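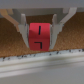

4. 손목 카메라 + 그리퍼 설정 (Purura 인식 모듈)

3장까지 끝낸 상태 기준. Atum 컨트롤러 전원 켜져 있고 Pan 플래너가 설치돼 있어야 함. 아직이면 3장으로 돌아갈 것.

4.1 시작 전 확인

- 비상정지 버튼 손 닿는 곳에
- 컨트롤러 펌웨어와 Purura 버전 맞는지 확인. 안 맞으면 토픽은 뜨는데 값이 안 들어옴
- 작업면에 큐브 하나만. 비슷한 색 물건은 치우기
- 조명 고정. 창가 자리면 블라인드 내리고 시작

주의: 파라미터 저장 전에 컨트롤러 재부팅하면 전부 날아감. 백업은 4.6 참조.

4.2 카메라 연결

1. Purura 패널 열고 장치 탭으로 이동.
2. 손목 카메라 선택. 목록에 없으면 새로고침 한 번, 그래도 없으면 케이블 다시 꽂기.
3. 노출을 자동에서 수동으로. 값은 2000부터 시작. 화면이 하얗게 날아가면 내리고, 어두우면 올림.
4. 화이트밸런스도 수동. 자동으로 두면 그리퍼가 접근할 때마다 색이 흔들려서 색 마스크가 깨짐.
5. 미리보기에서 손가락 두 개가 좌우로 다 들어오는지 확인. 한쪽만 보이면 마운트 각도 조정.
6. 적용 누르고 저장. 적용만 누르고 넘어가는 경우 많음. 꼭 저장까지.

참고: 가까운 거리에서 큐브 모서리가 조금 흐릿한 건 괜찮음. 검출은 경계선보다 색 영역을 먼저 봄. 글자 획까지 뭉개지면 그때 초점 다시.

4.3 손가락 마스크

손가락이 화면에 항상 걸리기 때문에 인식에서 빼줘야 됨. 안 빼면 회색 손가락을 물체 후보로 잡음.

1. 그리퍼 완전히 열기.
2. 마스크 탭 > 새 마스크 > 열림 상태 캡처.
3. 그리퍼 닫기. 큐브 없이.
4. 닫힘 상태 캡처. 중간 위치는 소프트웨어가 보간함.
5. 큐브 물린 상태로 한 번 더 확인. 위 화면처럼 양쪽 손가락이 빨간 면 옆에 붙어 있을 때 마스크가 큐브 안쪽으로 파고들면 안 됨. 파고들면 여유값을 3 픽셀 줄임.
6. 링크 부분도 마스크에 포함. 오른쪽 손가락에서 대각선으로 올라가는 링크, 자주 빠뜨림.

주의: 손가락 팁을 교체하면 마스크 처음부터 다시. 예전 마스크 불러와서 쓰지 말것.

4.4 색 + 표시 인식

1. 물체 탭에서 큐브 프리셋 선택.
2. 스포이트로 빨간 면을 찍음. 윗면과 앞면 둘 다. 밝기가 달라서 한 면만 찍으면 나머지 면이 빠짐.
3. 손가락 그림자가 진 쪽도 한 번 찍어서 범위에 추가. 윗면 왼쪽 모서리가 어둡게 나오기 쉬움.
4. 배경 제외 색 추가. 갈색 코르크 같은 표면은 빨강이랑 색상값이 가까운 편이라 채도 하한으로 잘라야 됨.
5. 최소 영역 400 픽셀로. 이보다 작으면 바닥의 검은 점 무늬 같은 잡음이 후보로 올라옴.
6. 표시 인식 켜기. 검은 획만 추출하는 모드로 설정.
7. 결과 창에서 면마다 라벨이 따로 나오는지 확인.

참고: 표시가 단순하면 헷갈림. 짧은 사선 하나는 숫자 1인지 슬래시인지 구분 못 함. 직각으로 꺾인 획도 마찬가지, 7로 읽을 수도 있고 뒤집힌 L로 읽을 수도 있음. 라벨 사전에서 하나로 정해두면 끝. 여러 명이 쓰는 셀이면 사전 파일을 공유 폴더에 둘 것. 이거 때문에 정렬 작업이 통째로 꼬인 적 있음 (B. Pathak 메모).

주의: 방향 허용 범위를 너무 넓게 잡으면 사선과 세로획이 같은 라벨이 됨. 기본값에서 시작하고 조금씩만 늘리기.

4.5 파지 제어

1. Pan에서 파지 프로파일 새로 만들기. 이름은 영문만. 한글 넣으면 로그가 깨짐.
2. 제어 방식은 위치가 아니라 힘 제한으로.
3. 힘 단계 8로 시작. 미끄러지면 한 단계씩 올림. 바로 최대로 올리지 말것.
4. 접촉 판정 조건 두 개 다 켜기: 모터 전류, 손목 영상.
5. 접근 속도는 느림. 테스트 끝난 다음에 올려도 됨.
6. 모의 실행 먼저. 경로가 빨간색으로 표시되면 충돌이니까 실행 누르지 않기.
7. 실제 실행 1회. 손은 비상정지 위에.
8. 들어올리기 전에 일시정지 걸고 손목 영상 확인. 큐브가 두 손가락 가운데 있고 양쪽이 다 닿아 있으면 계속.

참고: 주변에 다른 물체가 있으면 플래너에 충돌 물체로 등록해야 함. 손목 카메라에는 화면 구석에 일부만 잡히는 경우가 있어서 크기 추정이 틀림. 치수는 직접 입력.

주의: 영상 접촉 판정만 단독으로 쓰지 말 것. 손가락과 큐브가 화면에서 붙어 보여도 힘이 안 걸린 상태일 수 있음. 반드시 전류값이랑 같이 볼것.

4.6 저장, 백업

1. 모든 탭에서 저장됐는지 확인. 저장 안 된 탭은 이름 옆에 별표 뜸.
2. 파일 > 프로파일 내보내기.
3. Festelov 로그 서버에 업로드. 계정 없으면 관리자한테 요청.
4. 파일명에 셀 이름, 날짜 넣기. "최종", "진짜최종" 금지.
5. 업로드 끝나면 컨트롤러 재부팅, 다시 불러와서 값 비교.

4.7 자주 나오는 문제

큐브는 잡히는데 라벨이 비어 있음
-> 표시 인식이 꺼져 있거나 획이 손가락 마스크에 가려짐. 4.3의 5번 다시.

배경 전체가 물체로 잡힘
-> 채도 하한이 너무 낮음. 올리고 다시 저장.

닫힘 명령 후 타임아웃
-> 접촉 조건 두 개 중 하나가 안 들어옴. 로그에서 전류값부터 확인. 값이 거의 0이면 센서 케이블 쪽.

라벨이 프레임마다 바뀜
-> 화이트밸런스 자동으로 돌아가 있는지 보기. 업데이트하면 초기화되는 버전 있음. 수동이 맞으면 라벨 평균 프레임 수를 늘림.

모의 실행은 되는데 실제 실행이 거부됨
-> Atum 쪽 안전 영역 설정. 2장 참고.

손가락 마스크가 한쪽으로 밀림
-> 카메라 마운트 나사 풀림. 조이고 나서 마스크 재캡처. 소프트웨어에서 오프셋으로 맞추지 말기, 나중에 더 틀어짐.

색 범위 다시 찍었는데 결과가 그대로임
-> 예전 프로파일이 물려 있는 것. 상단 이름 확인하고 다시 불러오기.

개정: Jan 30, 2024. 4.3 링크 마스크 항목 추가, 4.5 힘 단계 기본값 수정. 다중 큐브 적재는 5장에서. 5장은 2월에 올라감.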